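Fonico to slow store openings, put money into distribution

Wednesday, August 1, 2018

Fonico, the privately held discount and general merchandise retailer, will open fewer stores over the next year than it had planned and will spend the money on its warehouse network, its chief financial officer said in an interview.

The company runs 81 stores, most of them in smaller centres in Ontario, Manitoba and Saskatchewan. It employs 2,585 people, including seasonal staff. It does not publish full financial statements, but it gives lenders and larger suppliers a summary every quarter, and it has begun sharing part of that summary with trade media.

Same-store sales rose 2 per cent in the most recent quarter. The chief financial officer described the result as acceptable.

“I would have liked more, given the weather in May and June, but we had a late spring and garden product moved late,” she said. “Once it moved, it moved at full price. So the margin was better than the sales line would lead you to think.”

She spoke at the company's head office, a low building beside a highway interchange that it shares with its buying department and a test store that is not open to the public. She asked that the conversation deal with operations and that it leave the founding family out of it.

Fewer openings

Fonico had told landlords last year that it was looking for sites across the Prairies. It will now open 5 stores in the coming fiscal year. Leases have been signed for all of them, and the company has stopped looking for more until the warehouse work is finished.

“We were getting ahead of ourselves,” the chief financial officer said. “You can open a store anywhere if you have a lease and a contractor. Keeping it filled is the hard part. We had stores in western Manitoba that were getting a truck once a week, and if that truck was short on paper goods, they were out of paper goods until the next one.”

Customers in those towns noticed, she said. Some stores were losing the weekly household shop to grocery chains and keeping only the occasional purchase, such as a kettle or a set of towels. The company saw it first in transaction counts, which fell at stores where the average sale was still going up.

“The average sale going up looks nice in a report. When you look at why, it was that the small baskets had stopped coming in. Those are the people who come every week. I don't want to lose them for the sake of selling a few more barbecues.”

Asked whether the landlords were unhappy with the slower pace, she said a few of them were. One had been holding a former department store unit for Fonico in a mall that has lost two anchor tenants. The company paid a fee to be released from its letter of intent. She would not give the amount.

The Katene warehouse

Most of the capital budget will go to the distribution centre the company calls Katene, after the road it was first planned for. It ended up being built on a different road, and the name was kept because it was already on the drawings and in the accounting system.

Katene handles everything except refrigerated food, which is delivered to stores directly by suppliers. It was laid out for a chain with a third fewer stores. Pallets have been stored in rented trailers in the yard since last fall, and the company pays for the trailers by the month.

“Trailers are an expensive closet,” she said. “You pay rent on them, you pay somebody to shunt them around, and you still can't find what you're looking for.”

The expansion adds racking and a second set of dock doors on the north side. The company considered building a new centre near Winnipeg and had a price for it. It decided against that plan after a study of freight costs showed that most of the savings could be had by running more frequent, smaller trucks out of the existing site. The Winnipeg plan has been put away and may be looked at again if the store count grows in Saskatchewan.

The work is to be finished before November, when holiday goods peak. The chief financial officer said she was comfortable with the date for the racking and less comfortable with the date for the doors, which depend on a concrete contractor who is busy elsewhere.

“If the doors are late we'll manage, the same way we managed last year. It will cost us overtime. I've put some overtime in the forecast already.”

Freight itself has become more expensive. Fonico contracts out all its trucking, and carriers have asked for higher rates, pointing to diesel prices and to a shortage of drivers. The company accepted an increase from its main carrier in the spring in return for guaranteed capacity in the fall.

“I know other retailers who held out on rates and then couldn't get a truck when they needed one. We've been that retailer. It wasn't a good year.”

New ordering system

Alongside the building work, Fonico is replacing the software its stores use to reorder goods. The new system, Undum, went into a small group of stores in the winter. It suggests orders based on past sales, and store managers can change them.

The first months were uneven. Undum ordered too much of anything that had been on promotion, since it treated the promotion as ordinary demand. One store received enough laundry detergent to fill its back room and part of the staff lunchroom. The detergent was sent on to other locations at the company's expense.

“That was our mistake. We hadn't loaded the promotional calendar properly,” she said. “The managers told us something was off, and it took us too long to listen to them. They know how much detergent they sell.”

The calendar has been corrected and the rollout has started again, a few stores at a time. It will pause in the fall so that no store is changing systems during the holiday season, and resume in the new year. Managers will keep the ability to override an order, which was not part of the original plan. The head office had wanted to remove it after the first six weeks.

She was asked if the software would mean fewer jobs in stores. She said it would mean fewer hours spent on ordering, and that those hours would go to stocking shelves and to the cash lanes, where the company gets most of its complaints. Minimum wage in Ontario went up to $14 an hour in January, and the company has already cut back on overnight stocking there as a result.

“We don't have any more hours to take out of the Ontario stores. I've said that to the board. If we take more out, the shelves will look like it.”

Tira and the question of tariffs

Tira, the company's private label, now covers cleaning products, kitchen goods, bedding and a small range of sports and outdoor items. The label was started to give stores something to sell underneath the national brands. It has since become the larger seller in some categories, among them dish cloths and garbage bags.

Private label carries a better margin than national brands, but the company has to commit to quantities well ahead, and it carries the risk if goods do not sell. Sports and outdoor has been the weakest part of the range. Camping chairs sold out by Canada Day and could not be reordered in time. Other items in the same shipment are still in the warehouse.

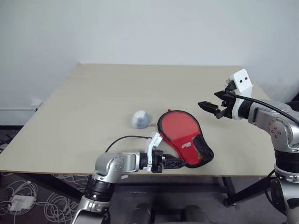 “We bought that category as if it were one thing, and it's a dozen small things that all have their own season,” the chief financial officer said. “Somebody buying a camping chair in June has no interest in what you want to clear out. Next year it gets split up, with separate buying dates, and it will be a shorter list.”

The range will not be dropped. Stores in towns without a sporting goods retailer do reasonably well with it, particularly before the school year, and several managers asked for it to stay. Larger stores in southern Ontario will give the space to pet food, which has grown every quarter since it was added.

Canada's countertariffs on a list of American goods took effect on July 1. Fonico buys less from the United States than it once did, but the list includes items it carries, such as some paper products and household cleaners. The company had brought in extra stock of several of them in June, which is another reason for the trailers in the yard.

“We have cover for a while. After that, either the supplier takes some of it, or we take some of it, or the price goes up. I expect it will be a bit of each. We've found a Canadian source for two of the cleaners and we're looking at a third.”

She said no general price increase was planned. Prices on individual items will be reviewed as the June stock is used up, starting with paper.

Suppliers have also been told that Fonico will move to longer payment terms on some general merchandise contracts as they come up for renewal. Smaller Canadian suppliers are exempt. The chief financial officer said the company had received complaints about the change and had met with several of the suppliers affected.

“They're entitled to push back. A couple of them made a good case and we left their terms where they were.”

On the question of whether Fonico might be sold, she said the company had not hired an adviser and was not in discussions with anyone. The company's credit facility was renewed in the spring with the same group of lenders. The next quarterly summary will go to them in the fall, after the first of the new stores has opened in southwestern Manitoba.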